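The Desk Tray Experiment, Or Why I Still Don't Own a Drawer Organizer

I have a problem with organizing advice, and the problem is that most of it comes from people who are selling boxes. You start the article wanting to find your stapler and you end it with a cart full of clear acrylic. I have done this twice. The acrylic is in the garage now, nested together and full of nothing.

So when Samira Obeidat told me in April that I should try giving every small thing in my work room "a landing spot," I said sure, the way you say sure to someone who wants you to try their sourdough. She has been on me about this for years. Her own desk has one pen on it. I don't trust that pen.

Some background. My work room has one good table, wood grain on top, with a round cable hole near the back that I have never used properly. I do everything on it. Bills, repairs, sorting, lunch. By three in the afternoon it usually has a layer on it, and by the time I quit for the day I'm working in a clearing about the size of a dinner plate.

The usual advice for this comes in a few flavors.

The first is "touch everything only once." I have never met anybody who does this. Cyril Parsons claims he does, and I have seen Cyril carry the same envelope from his kitchen to his car and back again. Some things need to be touched several times before you know what they are.

The second is to label. Labels are fine for flour. For a table full of odds and ends they go wrong in about a week, and then you have a container that says BATTERIES with two keys and a cough drop in it. I'd take an unlabeled container over a lying one.

The third is the drawer organizer, the kind with bamboo dividers. I priced a set from Pravia and it came to 40 dollars before shipping, for what amounts to some slats. The reviews were glowing, all 2857 of them, and I read enough to notice that most were written on the day the thing arrived. Of course it looks good on day one. Come back and tell me about it after tax season.

What Samira was pushing was cheaper, I'll give her that. You keep a shallow container out on the table, in the open, and small loose things go there first. When you're done for the day you deal with whatever is in it. That's the whole method. She learned it from Essam Abou Zeid, who fixes clocks and presumably has better reasons than I do for knowing where a tiny screw went.

My objections, which I sent her in a long message she answered with a thumbs up:

A container on the table is still something on the table. You have taken the clutter and given it a house.

"Deal with it at the end of the day" is exactly what I was already failing to do.

Small things come in every shape, and any one container is going to be wrong for half of them. Round things especially. I have lost a lot of round things.

I did it anyway, for a month or so. Here is what I ended up thinking, in no special order.

1. Clear the whole table first, once, and do it in a bad mood. I was irritated enough that I threw out a lot of stuff I would normally have defended. Adapters for devices I gave to my brother-in-law. A Polat catalog with half the pages stuck together. If I'd been feeling sentimental it would all still be here.

2. Leave the chair where it is. Every guide wants you to rethink the room. I moved a chair for one of these projects a while back and walked into it for weeks. The table was the trouble, so I worked on the table.

3. Don't buy the container. Use one you have. Ama Arthur uses a loaf pan. Leif Overgaard has a nice ceramic dish from Helar and is now afraid to put anything in it, which proves my point about nice dishes.

4. Pick something low and put it in the middle. I had mine off in a corner at first and ignored it completely. A plain beige one with a grid of little square holes across the top does better in the center, where a small orange thing has somewhere to go besides under my elbow.
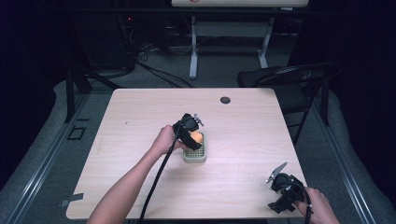 5. Empty it before it's full. This is the part I doubted most and I still doubt it. I managed it maybe half the evenings. The other half I looked at it, decided it wasn't that bad, and went to make dinner. But half is more than I was doing before, and the clearing is bigger than a dinner plate these days.

Did it change my life? No, and I'd be suspicious of anybody who said it changed theirs. I still can't find the stapler. I did find a library card, and a check for 122 dollars that had gone stale, so you could argue the method cost me money by making me aware of it.

Samira wants me to do the closet next. She says it's the same idea with a bigger container. I've told her I'm thinking about it, and in the meantime I'd like to hear from anyone who has kept one of these systems going past the first year. Not the first week, please. I've read those reviews.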